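Monday, Apr 23, 2018

# What an open day ought to show

When Belevow opened its upper floor to visitors this month, the invitation promised a view of robot training as it is carried out. Up to 22 guests were expected. I attended on behalf of the Prerkora Forum, which has asked its members to set down their views on how automation is presented to the public.

My view is that most demonstrations show too little of the labour behind them. A finished machine performs a practised task, the audience applauds, and the hours of human handling that came before are left out. Visitors go home believing that the machine taught itself.

Belevow took a different course. Its guests were shown people at work with hand-held grippers, repeating small movements at a table so that a robot may later learn from the record. Aarti Pal, who led the visit, told us that a single task may call for 1,000 recorded attempts. It is slow work, and the firm made no effort to hurry it for our benefit.

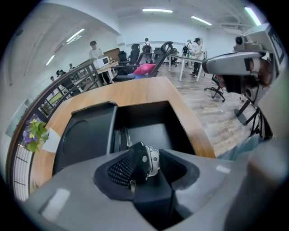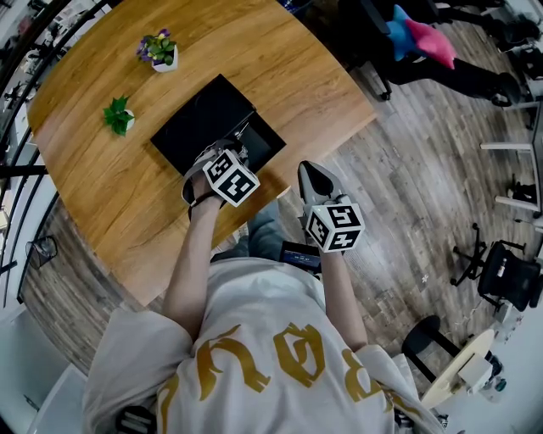
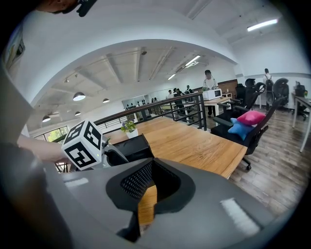
*Hand-held grippers in use at Belevow's open day.*

Some guests were disappointed. Kamlesh Prajapati remarked over tea that he had hoped for something more striking, and I understand the complaint. A wooden table and a pair of grippers do not make a spectacle. They do, however, give a fair account of where skill in a machine comes from, and the public is owed that account before it is asked to form an opinion on jobs, safety or cost.

I would ask for two improvements. The first concerns the people who do the recording. We learned a good deal about their tools and very little about their training, their hours or their pay. Madhu Maurya raised the matter and was promised a written reply – I hope it will be sent to all who attended. The second concerns failure. Attempts that go wrong are part of the record, and an open day should say how many are discarded and who decides.

Other firms in the district, Prarnemetti among them, are planning visits of their own. They would do well to leave the stage and the music aside and let the public stand near the table.

Members who wish to respond may write to Mamta Bisht at the Forum office before the next meeting.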